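5.3 Recording a two-handed demonstration

This section covers the recording of demonstrations with a pair of Vadska hand-held grippers. It assumes that both grippers have been calibrated (section 4) and that the recorder software is running. For demonstration by remote control, see section 6.

Preparing the work area

1. Lay the work board on the table top and check that it does not rock.
2. Place the container for the task at the centre of the board, within reach of both hands.
3. Route each gripper cable away from the jaws. Leave enough slack for the full movement of the arm.
4. Connect the left gripper to port 1 and the right gripper to port 2. The status lamp on each port turns green.
5. Remove watches and bracelets. Long sleeves may be worn if they do not cover the marker plate.

CAUTION: Do not let a cable lie across the container. A snagged cable can pull the gripper out of the hand and damage the connector.

Starting the recording

6. Take one gripper in each hand, with the fingers wrapped round the housing and the jaws pointing towards the middle of the board.
7. Hold both grippers still until the recorder sounds a single tone.
8. Bring the jaws to the container. Use one gripper to steady it and the other to carry out the fine work.

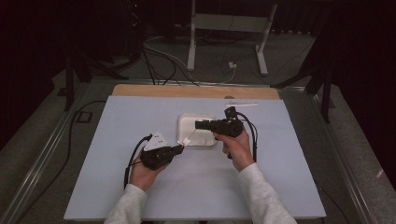 Figure 5-4. Two-handed working position, with the container between the grippers.

9. Carry out the task at a steady pace. Do not touch the container or its contents with bare fingers at any point in the recording.
10. If an item is dropped, stop, press REJECT and begin again from step 7. Do not pick the item up and carry on.

NOTE: The marker plate must stay in view of the overhead camera. If tracking is lost for more than 600 ms, the recorder marks the demonstration as incomplete and it will not be passed to the training set.

Handling food items and skewers

Soft food items are permitted on boards with a wipeable surface. The standard foam pads are suitable for light objects, such as a thin wooden skewer. Open the jaws fully before each approach and before each release, so that the recorder logs a clear change of state.

11. Open the jaws to the stop. The opening value on the screen should read 54 or higher.
12. Keep the pads clear of the rim of the tray when the jaws are open. Contact with the rim shows up in the log as a false grip.
13. Move loaded skewers slowly. Fast movement blurs the gripper camera picture and reduces the number of usable samples.

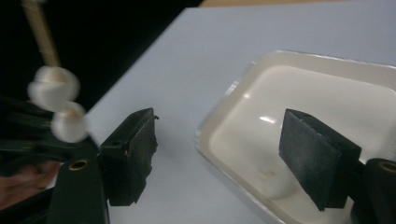
Figure 5-5. Gripper camera view, jaws open at the tray. The skewer is blurred by movement.

NOTE: Short periods of blur are acceptable. The recorder discards affected samples and keeps the rest of the demonstration, provided that no gap is longer than 27 samples.

Ending the recording

14. Return both grippers to the starting position and hold them still until the recorder sounds two tones.
15. Check the replay on the screen. Press KEEP or REJECT.
16. Enter the task name if it differs from the one shown.

Care of the pads

Inspect the foam pads before each session. Replace a pad if it has come away from the finger or if its gripping face is torn. Wipe off food residue with a damp cloth and leave the pads to dry before use. Solvents must not be used.

Pads are to be replaced after 1,000 recorded grips regardless of condition. Reset the grip counter under Tools > Maintenance > Pads and repeat the jaw calibration in section 4.2.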